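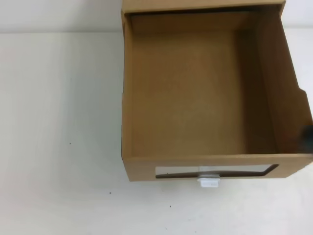
Chapter 2
Storing and Finding Records

A record is of use only if someone can find it again. Every office, shop and household keeps papers, and most of them keep more than they need. In this chapter you will look at how records are sorted, how long they are kept, and what happens when a system grows too large for the people who use it.

The town of Sisach began a land register in 1873. For the first few years the clerks filed each deed by date. This worked while the register held 200 deeds. As the number grew, a clerk who knew the name of an owner but not the year of the sale had to read through every bundle. The register was later sorted again by owner, with a separate list of dates.

The Dunar case study in Section 2.3 covers a similar problem in a small shipping firm with 22 employees.

Storage has two parts: the container and the order of the items inside it. The container limits the size and number of items. The order decides how fast one of them can be found.

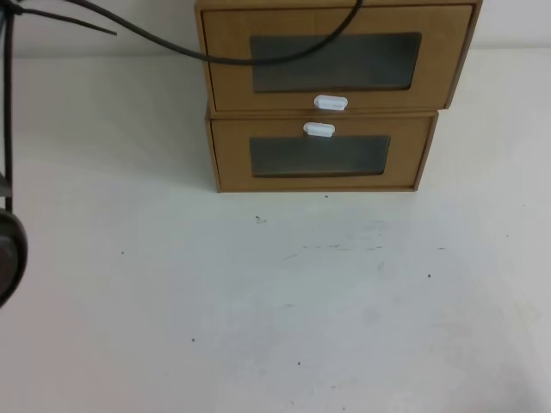 Figure 2.1 A two-tier storage unit. Each drawer has a window in the front.

Key terms: record, index, retention period, cross-reference

Before you read
Choose a set of papers you keep at home. Write down the order they are in now and one other order that could be used. Keep your notes for the activity at the end of Section 2.1.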